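Updated February 25, 2021. Will add more when I get to it.

# Toy Basket Swap: FAQ

Questions that keep coming in about the Findska basket swap. Short answers, sorry, typing between drop-offs.

## What is it?

You borrow a basket of mixed toys, keep it 40 days, bring it back, take another. Run out of the Flurimora playroom, side door on Nolte.

## What does it cost?

$49 for a season. $99 for the year. No deposit on the toys, small one on the basket.

## What comes in a basket?

A mix. Squeezy stuff, building stuff, pretend food, something to chew on or tug, a cloth or two. We don't do matching sets, too many peices go missing. We own over 1,000 toys now so you won't get the same lot twice in a row unless you ask.

Typical one has spiky balls in a few colors, a toy hamburger, a football-shaped ball, a caterpillar, blocks, and waffle-knit cloths laid over the side. The green fuzzy guy with the googly eyes gets requested a lot. Only have the one. Ask early.

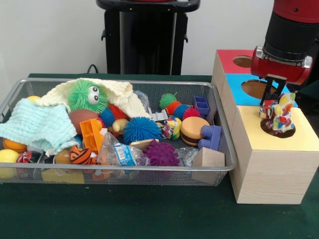

## Can I pick the toys?

Some of them. Put up to three wishes on the slip, we do our best. Wishes for March are open now.

## Why wire baskets?

You can see what's in there without dumping it all on the floor. Also they hose off. Plastic bins cracked on us the first winter.

## How do I clean things before returning?

- Spiky balls, rubber stuff: warm water, drop of dish soap, air dry. Get between the spikes, that's where the crumbs live.
- Wood blocks: damp cloth only. No soaking!
- Rope toys and cloths: wash cold, mesh bag if you have one. Low heat is fine for the cloths. Hang the ropes.
- Stringy fuzzy toys: rinse and shake. Gets linty, a bit of tape helps.

We clean everything again on our end so don't stress.

## Something broke or got lost. Now what?

Write it on the slip. One or two small things, no charge. A whole Tandomance block set, we'd ask you to chip in.

## What ages?

Mostly 3 and up. Tell us if there's a baby in the house and we'll leave out small parts. Please take off any plastic bags and tags before handing toys over.

## Can I add my own toys to the basket?

Donations yes, but hand them over seperately so we can check them first. No batteries, no stuffed animals bigger than the basket.

## Can a friend return it for me?

Sure. Name on the slip, basket on the table inside the side door.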